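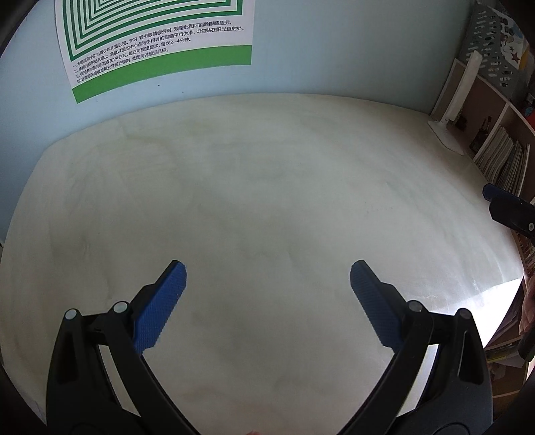 ## What a surface is made of

Every solid thing has a surface. A surface is the outside layer, the part you can touch. It may look flat to your eyes, but under a microscope it is full of hills and valleys. Scientists call this roughness.

Roughness is one of the reasons things slide well or badly. When two surfaces press together, the tops of their tiny hills touch and catch on each other. The force that slows the sliding is called friction.

## Where friction comes from

Friction has two main parts.

The first part is catching. A hill on one surface bumps into a hill on the other. To keep sliding, one hill must ride over the other, bend, or break off.

The second part is sticking. Where two hills touch, the tiny bits of matter in each one pull on each other. The pull is small, but there are many touching points.

A heavy object presses its hills down harder, so more of them touch. A full box is harder to push than an empty one for this reason.

## Two kinds of friction

Friction that holds a still object in place is called static friction. Friction that acts on an object already sliding is called sliding friction.

Static friction is usually the stronger of the two. You can feel this with a heavy chair. The first push is the hardest. Once the chair moves, it takes less force to keep it moving.

## A test you can do

You need a tray, a stack of books, a ruler, a coin, an eraser and a small piece of cloth. Ask an adult before you use a tray from the kitchen.

1. Wipe the tray and let it dry. Dust and grease change the result.
2. Place the coin, the eraser and the cloth in a row near one end.
3. Lift that end slowly and keep the other end on the table.
4. Stop when the first object slides. Rest the raised end on the books.
5. Measure the height of the raised end and write it down.
6. Put the objects back in a row and lift again. This time, wait for the second object to slide. Then do the same for the third.

The object that slides at the lowest height has the least static friction on that tray. Do the whole test again to check your numbers. If they are very different, the tray may not be clean, or you may be lifting too fast.

## Grip

People often want more friction. The bottoms of sports shoes are made of rubber, which bends into the valleys of the floor and touches it in more places. Bicycle brakes press a pad against a wheel or a disk. The ridges on your fingertips help you hold things too, mostly when your skin is a little damp.
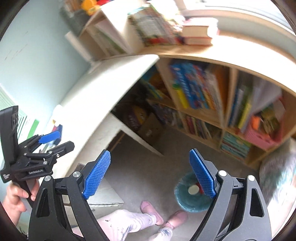
Too much water has the opposite effect. A layer of water between two surfaces keeps the hills apart, and the objects slide. A wet floor is slippery for this reason, and so is soap. Car tires have grooves so that water can escape to the sides.

## Less friction

At other times, friction is a problem. It wears parts away and makes them hot. Rub your palms together fast and count to 40 – the warmth you feel is made by friction.

There are several ways to lower it:

- Oil fills the valleys and holds the surfaces apart.
- Wheels and balls roll, and rolling takes much less force than sliding.
- Smoothing removes the tallest hills.

Smoothing only works up to a point. If two pieces of clean metal are made extremely smooth, they touch in so many places that they begin to stick, and the friction goes up again.

## Words to know

**Force:** a push or a pull.

**Friction:** the force that resists sliding between two surfaces.

**Roughness:** how uneven a surface is.

**Static friction:** friction on an object that is not moving yet.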